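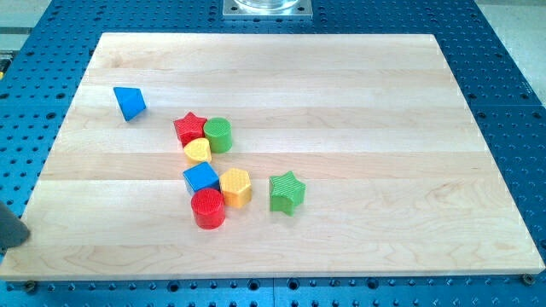 Workshop > Tips > Buying kit > Small robot arms

Before you spend money on a bench robot

I get asked every April whether a small arm is worth having in a home workshop. My answer is usually "not yet", and the sellers don't like it.

Price the table first. The Pindar arm we looked at was 2655 on its own. The perforated base to bolt it to was another 514, and that line sat on page two of the quote. Ask for one total, with table, plate, bolts, gripper and delivery in it.

Don't pay for reach you won't use. Measure the patch you really work on. Ours is the size of a large chopping board.

Try a plain board on top before buying a fancy work surface. A flat piece of wood on a metal table does very well for trials, it's kinder to whatever gets dropped, and you can pencil marks on it. Use stops or bolts along the edge if it creeps.

Test with cheap shapes. Toy blocks are fine: a cube, a cylinder, a star, a heart. A salesman will always hand the gripper a cube. Give it the star, then put two pieces touching each other and see how he gets on. Lay one on its side as well.

Be wary of "learns in minutes". Ulises Echeverría kept a tally when he had the Jesberg on loan, and it took him 18 evenings to get it sorting to his liking. He could have sorted the lot by hand before supper. He still bought one, mind you.

Set aside money for fingers. Gripper tips wear, and the Palma ones only come as a pair. I'd put 50 by for the first year and expect to spend it.

Ask who mends it. If the reply is a web form, knock something off your offer or walk away. Vernon do at least answer the phone.

Hire before you buy if you can. A fortnight is plenty to find out whether you have a job for it, or just a gap on the bench.

Questions about this page: use the contact form | © Workshop Tips, all rights reserved | Back to top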